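Accueil | Le projet | Équipe | Rapports | Téléchargements

Projet Salian — Démonstration d'une tâche de tri par téléopération à deux bras
Rapport de projet étudiant — Olesia Demchenko, Gerardo Costa
Encadrement : Hajnalka Bakos

Dernière mise à jour : 28 août 2018

3. Collecte des démonstrations

3.1 Environnement

Les démonstrations ont été enregistrées en simulation. Le modèle de cellule comprend une table, deux bras montés du même côté et un jeu de pièces réparties entre le plateau et des bacs peu profonds. La position initiale des pièces est tirée au hasard au début de chaque épisode, dans une zone accessible aux deux préhenseurs. Le pas de simulation et les paramètres de contact sont ceux de la configuration Andach fournie au semestre précédent. Seul le coefficient de frottement des doigts a été modifié, à la suite de glissements répétés sur les pièces plates.

L'opérateur commande chaque bras séparément au moyen du boîtier Fukar. Les consignes sont exprimées dans l'espace cartésien, puis converties en positions articulaires par cinématique inverse. L'ouverture de la pince est codée sur un octet, de 0 à 255. 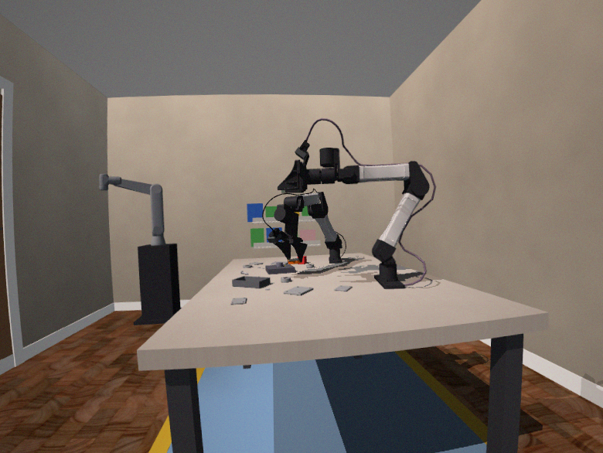

Figure 4 — Cellule simulée : pince du bras éloigné au niveau d'une pièce orange et rouge, bras proche sans pièce dans la pince.

3.2 Protocole

Deux opérateurs, Yupin Yensuk et Thu Ông, ont réalisé 500 épisodes. Un épisode est interrompu si une pièce quitte le plateau ou si les deux bras entrent en collision. Les 59 épisodes interrompus ont été écartés du jeu d'apprentissage mais conservés pour l'analyse des échecs (annexe B). Les 441 restants ont été découpés en 1 877 segments élémentaires : approche, saisie, transport, dépose.

3.3 Observations

L'absence de retour d'effort est la principale difficulté signalée. Les opérateurs compensent par une approche lente, ce qui produit de longues séquences presque immobiles avant la fermeture de la pince. Ces séquences ont été sous-échantillonnées — sans ce traitement, la politique apprise restait bloquée au-dessus de la pièce.

Le passage d'une pièce d'un bras à l'autre n'a pas été traité. Il demanderait une commande simultanée que le boîtier actuel ne permet pas.

Contact : équipe Salian, laboratoire Brornetti | © 2018 Projet Salian | Haut de page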